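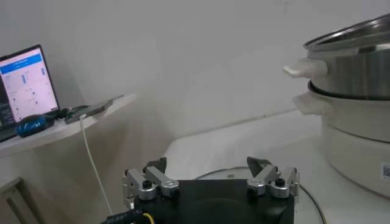 A learning system can only be as good as the mornings people put into it, Dymphna Foley told me when I called, and most of the mornings she has seen go into it were dull ones. I had asked what the Zirnlow project had to show for its first season of recording. She wanted to talk about the examples first.

An example, in her use of the word, is one complete run at a task with an operator guiding the arms from start to finish. The target for each kitchen task is 40. I asked who picked that number. "Someone who had a budget to fill in," she said. "I have looked for a better reason and I haven't found it."

She is no enemy of the work. She checks the recordings before they go into training, and she throws a fair number out. Her complaint is with how they get talked about. A steamer job sounds like a skill when you write it on a slide. On the table it is a lid, a pot, some buns and a plate, and the system learns those, under that light.

"Move the plate to the other side and then call me," she said. 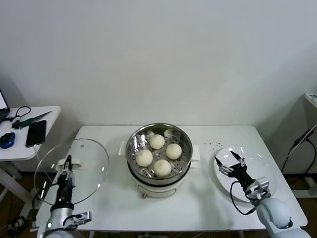
Fendham Robotics, Data and Evaluation Team

I put it to her that this is what variety is for. Operators are told to change things between runs, and the instructions, a document called Stunder, run to 6 pages on the subject. Foley has read them all. She says people follow them early in a session and drift later on. "You get two really different setups and then a long tail of the same one. I did it myself when I was operating. You're tired and the lid goes back where your hand likes to put it."

Does the drift show up in the scores? She thinks it flatters them. The test runs are done in the same room, often by the same two people, and a system that has memorized the room will look clever in it.

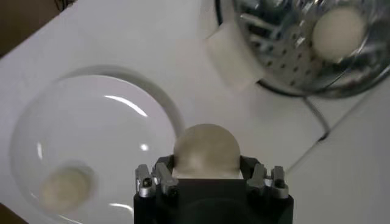

Labels are the other thing she doesn't trust. Each example gets a line of text saying what was done, typed by the operator afterward, and the words wander. Take the pale rounded things used with the glass bowl and the steel colander. From the wrist camera, what the gripper is holding looks like a ball to me, while the thing in the bowl could pass for an egg. Foley has seen both words used in a single session. "So which one is the system supposed to have learned about?" she asked. I said surely it would average out. "People say that to me a lot," she said. "They don't bring a chart."

Her own proposal is modest. She wants fewer runs, with an outsider setting the table each time, and a set of failed attempts kept on purpose. At present a dropped lid means the run is deleted.

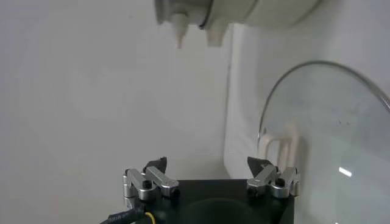
Liepiņa, the partner that pays for part of the recording, has so far asked for more runs, and I can see why. A rising count is easy to report. Foley will go on checking them either way, and she has started a private list of the ones she would have liked to keep. I asked to see it. She said it was mostly lids.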